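Rundow Bolline 130 – furgoneta compacta, cinco plazas
Ficha de equipamiento y precios de accesorios 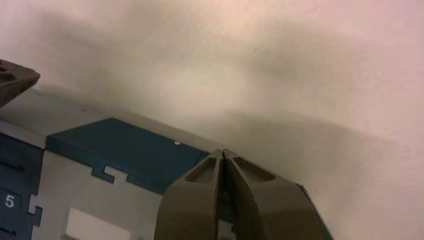
Superficie clara, con luces y sombras suaves.

La Bolline 130 es la furgoneta de Rundow para quien necesita llevar cosas y, de vez en cuando, a la familia. No va a ganar ningún concurso de belleza y el departamento comercial ha dejado de presentarla.

MOTOR Y TRANSMISIÓN
Diésel de 130 CV
Cambio manual de seis velocidades
Tracción delantera
Modo Eco (se nota sobre todo en las cuestas, donde uno preferiría no notarlo)
Arranque y parada automáticos, desconectables con un botón que acabará usted pulsando cada mañana

EXTERIOR
Llantas de acero de 16 pulgadas con tapacubos
Faros halógenos con encendido automático
Retrovisores eléctricos calefactados
Doble puerta trasera asimétrica, apertura a 180 grados
Puerta lateral corredera derecha; la izquierda es opcional y muy recomendable para quien aparque en Dristley
Paragolpes sin pintar, en el gris que mejor combina con las columnas de los garajes

INTERIOR
Asiento del conductor con ajuste de altura y apoyo lumbar
Banqueta trasera abatible 60/40
Pantalla táctil de 8 pulgadas, Bluetooth y dos tomas USB
Aire acondicionado manual – tres ruedas, ningún menú
Cuatro altavoces, dos de ellos convincentes
Portavasos delantero doble, apto para café pequeño
Suelo de goma en la zona de carga

SEGURIDAD
Seis airbags
Control de estabilidad y asistente de arranque en pendiente
Sensores de aparcamiento traseros
Aviso de cambio de carril, con un pitido que nuestro jefe de taller, Oldřich Machala, califica de «insistente como una suegra con llaves»

ACCESORIOS JURČO
Red separadora de carga: 159 €
Barras de techo, juego de dos: 300 €
Enganche de remolque desmontable, montaje incluido: 1.248 €

La red se coloca en unos minutos si se leen las instrucciones antes. El enganche se monta solo en nuestro taller, con cita previa; los jueves no montamos enganches, así que no insista. Las barras de techo no son compatibles con la baca del modelo anterior. Lo decimos aquí, lo dice la caja y lo dice el manual, y seguimos recibiendo devoluciones.

GARANTÍA Y ENTREGA
Dos años de garantía sobre los accesorios. Los tapacubos perdidos en bordillos no entran en ella. Los pedidos con puerta izquierda opcional se entregan a partir de julio. Para probar la Bolline, pida hora en el mostrador de recambios y traiga el permiso de conducir vigente.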